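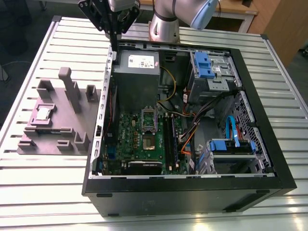

Computer Donations and Refurbished Equipment: Frequently Asked Questions

Last updated: 30 May 2026

What equipment does the Benduner Reuse Center accept?
The Center accepts desktop computers, laptops, flat-panel monitors, keyboards and mice. Printers, televisions and loose batteries are not accepted at any location.

Does a computer have to be in working order?
No. Incomplete or damaged desktops may be donated. Laptops with a cracked case or a swollen battery must be taken to the county hazardous waste site instead.

How is my personal data handled?
Donors are asked to copy any files they wish to keep and to sign out of all accounts before drop-off. Drives are removed on arrival and either erased or shredded. A certificate is available on request and is issued by mail. The Center cannot return files once a donation has been signed over.

May I keep my hard drive?
Yes. Please remove it before your visit, as staff at the counter do not open machines for donors.

Where may donations be left?
Donations are received at the Jaller Street counter and at the Verkley branch during posted hours. Items may not be left outside the door. Donors bringing more than three computers should call ahead – the Verkley branch has limited storage.

Is there a fee?
There is no fee for households. Businesses and schools donating 50 or more items are charged for pickup, and a written quote is provided in advance.

Will I receive a receipt for tax purposes?
A receipt listing the items is given at the counter. The Center does not assign a dollar value to donated goods.

Who may apply for a refurbished computer?
Any resident enrolled in the Mudaliar Access Program may apply. Each household is limited to 2 computers. Applications open every September and are reviewed in the order received.

Are refurbished computers covered by a warranty?
Hardware faults are covered for 50 days from the date of collection. Bring the computer and its paperwork to Room 338 at Jaller Street. Software problems and accidental damage are not covered.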